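What we forgot to put in the budget

Since December I am the person who keeps the budget for our parcel scanning table, and several readers asked me how we planned it. I am not an accountant, so please take this as one person's notes.

We started with three quotes. Zelenák was the cheapest for the two arms, but the grippers were sold apart and the delivery time was 12 weeks. Plinow offered everything together, with training, and the price was more than we could defend. Virklow stood between them. In the end we took the arms from Virklow, and I still think it was right, although their invoices are difficult to read.

My first spreadsheet had 12 lines. The one I use today has 26. Almost all the new lines are small things: spare gloves for the grippers, cable ties, a second power strip, the hours of the electrician. I had written "cables" as one line with a very low sum, and this was my worst mistake — every cable that moves with an arm will need to be replaced one day, and you want the spare one on the shelf before that.
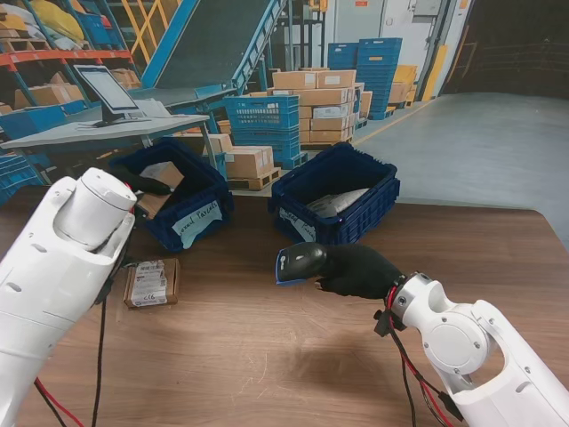
Left arm at the cardboard box, right arm with the scanner.

The scanner was a long discussion. Estrella Solís, who approves our purchases, asked why we should not buy a fixed scanner and screw it over the table. I had a quote from Cultix for this, 439 euros with the bracket. But a handheld one can also be used by our colleagues when the arms are stopped, and it fits the work as we do it now. We kept the handheld and I moved the Cultix quote to the page for next year.

For bins and table we paid almost nothing, as we use what the warehouse has already. I would do the same again. The labels on the bins are written by hand and they do their job. Please do not buy special furniture before you know how far your arms must reach.

Two lines I still cannot fill well. The first is repair: Virklow sells a service contract, but the text does not say clearly if the grippers are included, and I have written to them twice. The second is our own time. I put it at zero in the first version and Estrella sent the sheet back to me, with reason. Now I write down my hours each evening — not always with pleasure — and I will add them when the quarter is closed.

If somebody has a good way to calculate wear for gripper gloves, please write it in the comments.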